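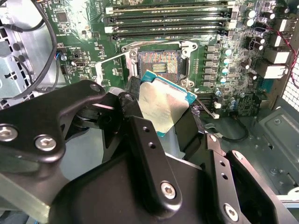

Figure 4. Lining the processor up over the open socket, seen from the wrist camera.

4. Putting the processor in

I left this part until last because I was scared of it. Everything else in the Iltley build (memory, drives, the endless cables) forgives a clumsy arm, but a socket full of tiny contacts really doesn't, and I'd already ruined one board by hand in October! So before the arm went anywhere near a live part, I ran 200 dry placements on a dead board that Noura Tannous had kept in a drawer at the Drollar workshop, and only then moved over to the old workstations we use now.

The job breaks down into moves that sound dull on paper: take hold of the chip, bring it over the case, square it up, lower it, let go. Squaring up is where all my evenings went. The fingers hold the chip by its edges, so if the grip is a bit off then the chip arrives tilted, and the wrist camera is the only thing close enough to see it properly. I tried correcting the tilt from the fixed camera first (it was already wired up, and I'm lazy) but at that distance a small tilt just looks like glare. The fixed view earned its keep in a different way, for checking that the arm and its cable had room to move inside the case. 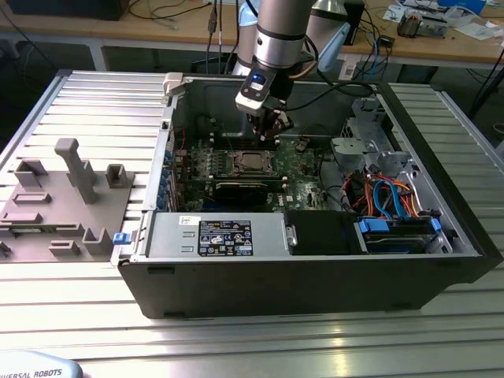

Figure 5. Fixed view, with the fingers just above a processor in its socket and the tower lying on its side.

Laying the tower flat helped more than any bit of code I wrote. Upright, the arm had to come in sideways and kept asking for elbow positions it couldn't reach. Flat, it comes straight down. The fixture plate next to the case was printed over a weekend and I've changed the holders so often that I've lost track of the versions, but the plate is bolted to the same slots each time, and that matters far more than how pretty it is.

Of the 57 placements I scored on real machines, 11 needed me to stop the arm and start again. Nearly all of those were bad grips, and I now make it look at the chip before it sets off. 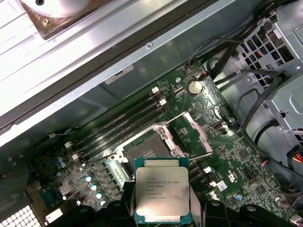

Kwame Amissah read a draft of this section and thinks I'm scoring it too kindly: a chip that drops into place but sits a hair off should count as a miss until the machine has booted. He'd also like to see the lever closed by the arm before anyone calls it a finished job. I agree about booting, and the scores in section 5 are done his way. The lever is still closed by hand.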